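Rellton Adds Woven Toy Basket to Its Home Storage Range

Skandutby, 13 February 2024 – Rellton, the home storage company based in Skandutby, today added a woven toy basket to its range for family rooms and bedrooms. The basket is called the Nogueira. It is rectangular and brown, with cut-out handles, and is meant to stay out in the room between playtimes.

The company began work on the basket last July after going through 468 replies to a customer survey on tidying up. Parents wrote most often about soft toys. Building blocks and puzzles go back in their boxes, they said, but stuffed animals come in every size and end up on the floor, the couch or the stairs.

"People told us they had tried tall bins, and the kids just tipped them over to get at the one they wanted," said Waqas Khattak, product manager at Rellton. "We went with a low basket. A child can look in and find the bear or the rabbit, and it takes a minute to put everything back."

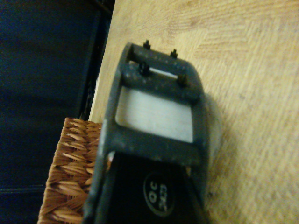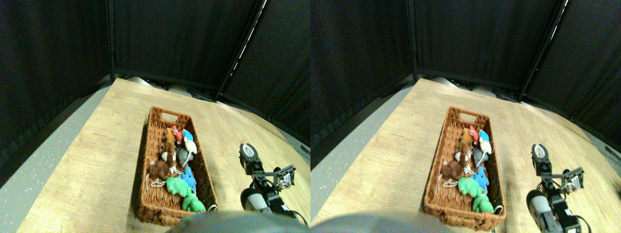
Second picture: Soft toys in a brown wicker basket on a wood-grain tabletop, shown in two side-by-side views.

The Nogueira was tried out in 29 homes in and near Grodport before the design was settled. Families kept it for a month and wrote down where it stood and what went into it. Most put it in the living room. Several asked for a smoother edge inside the handle slots, and the maker changed the weave at that point.

Rellton suggests putting larger animals in first and laying the small ones on top. The basket can be wiped with a damp cloth and should be left to dry away from heaters. Toys with long strings or ribbons are best packed with the ends tucked in – they can catch on the weave.

A first batch of 325 baskets goes on sale today at the Rellton stores in Skandutby and Grodport, with a limit of 2 per customer. Orders by mail will open once the next batch arrives. A matching lid is planned, but no date has been set.

Press contact: Waqas Khattak, Rellton, Skandutby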